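The Case Against the Toy Bin

June 18, 2018

Every few months somebody tells me my house would be calmer if I owned better bins. The latest was a neighbor back from the Skollwood home show with a tote bag full of brochures. She had ordered a set of 4 for the playroom, and she wanted me to order them too, so that we could get the group price.

I didn't. I have been through bins before, and I would like to put down why I don't believe in them, at least where wooden blocks are concerned.

What a bin promises

The pitch is always the same. Children make a mess because the mess has nowhere to go. Give it a place to go, a big open one with no lid, and even a small child can tidy up in a minute. The Civon brochure has a whole page on this. It says "one motion cleanup" under a drawing of a child tipping an armful of blocks into a tub.

I don't doubt the one motion. I have watched it done in my own living room many times. My question is what happens the next morning, when the same child wants a long block and has to find it. Then comes the second motion, which the brochure leaves out, and it's the whole bin going over on the rug.

We had a deep canvas tub for two years. By the end I could tell what time it was by the crash. I complained about the blocks, I complained about the rug being too thin, and for an embarrassingly long while I didn't think to complain about the tub.

Sloped sides, and other improvements

The industry has noticed, I suppose, because the newer bins come with features. The favorite at the moment is the sloped wall. You see it in shops and workshops as well as in playrooms: a wide mouth narrowing to a smaller floor, so that whatever you drop in slides to the middle. Rowbotham makes one in painted metal and calls it self-sorting. I'd like to know what it thinks it has sorted. Gathering things into one spot is a fine thing to do with gravel.

With blocks, a slope mostly decides where they stop. It has no opinion about which way they face or which ones go together. The wide mouth also takes up floor you could have used, in return for a smaller bottom that holds less. I measured nothing and I still feel sure I'm right about that one.

Then there is the matter of material. Canvas sags, wicker sheds, and metal is loud. People who recommend metal bins for toddlers live on a different floor from the toddlers. They'll say metal wipes clean, and maybe it does, if you are a person who wipes the inside of a bin. I'm not, and I have yet to visit the home of one.

But it holds so much

The other argument is volume. My neighbor's set is advertised as holding 2048 small pieces, and she repeated this number to me twice as a selling point. I can't think of a worse thing to own than 2048 small pieces. A bin that size is an invitation to fill it. We all know the closet rule, where the junk grows to fit the shelf, and bins are closets with the door off.

Try it with very little in the bin, since the fans always say that the trouble is overstuffing. Red-brown blocks and dark green ones, few enough to take in at a glance, and they still end up lying every which way on the floor of the thing, the colors mixed, one standing off at a slant from the rest. They are put away in the sense that they are inside something.

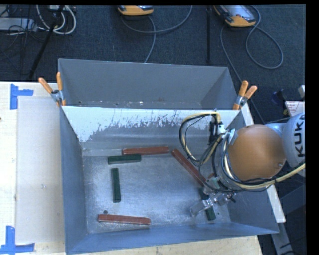 What I'd do instead

A shelf. A low, boring, shallow one, with the blocks on it where they can be seen. Mine is 11 inches deep and came from a yard sale last September. The greens go at one end and the reds at the other, except when they don't, and it takes longer than a minute. I'm not going to pretend otherwise. Some evenings it takes long enough that I do it myself after bedtime, grumbling.

A tray works too, if it's flat and has a lip. Brorkton sells a nice one for too much money, and a baking sheet does the same job. What I want is for the blocks to lie in one layer, so that a child can pick the one she came for and leave the others alone.

I'll grant the bin people a few things. Stuffed animals do fine in a bin. So do balls, and dress-up clothes, and anything else that's soft or that you'd be happy to grab at random. If you are having company in five minutes, a bin is the only tool for the job, and I keep one in the hall closet for that purpose and no other.

My neighbor's set arrives next week. She has offered to let me borrow one to see if I change my mind, and I've said yes, mainly because the stuffed animals need somewhere to go.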